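Entili: product text for jewelry collections
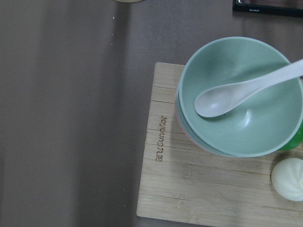 Tabletop with part of a black device in the upper right corner.

Version 3, last changed 06/07/2020
Maintainer: Wahyudi Tambunan

What is in it

Entili is a set of short product texts about jewelry. It has 232 records, one for each piece. The pieces come from the spring collections of two small brands, Vimia and Gusesitz. Both brands gave us their trade show catalogs and agreed that the text can be shared for research. Prices are the retail prices printed in the catalog, in US dollars.

We made the set for people who want to sort or search jewelry by its description. It can also be used to compare how brands write about the same kind of piece.

Files

pieces.csv has one line for each piece.
collections.csv has the names of the collections and the brand of each.
terms.txt is the word list we used for metals and stones.

Fields in pieces.csv

piece_id: our own number, it is not the number of the brand
collection: must match a name in collections.csv
type: ring, necklace, bracelet, earrings or brooch
metal: as written in the catalog, then changed to the spelling in terms.txt
stone: can be empty
price: whole dollars, can be empty
text: the description, not shortened

How the text was prepared

The Gusesitz catalog was a printed book, so we scanned it and corrected the text by hand. Zlatko Papadopoulos read all of these records against the paper pages. The Vimia catalog came as a spreadsheet and needed only small repairs, mostly broken accents and double spaces. Records were entered in Tratunano, our tool for labeling, and exported from there in April.

If a catalog sold earrings as a pair and also as a single, we kept both records. Please take care of this when you split the data for training.

Known problems

The price is present for 176 records only. Gusesitz does not print a price for pieces made to order.
"Gold" in the metal field can mean solid or plated, when the catalog did not say which.
In 5 records the stone is named in the text but the field is empty. They will be corrected in the next version.
The word "charm" is used for both pendants and bracelet parts. We did not try to separate them.

License and contact

Free for research and teaching. For commercial use, please ask the brands first. Corrections can be sent to Wahyudi, with the piece_id in the subject line.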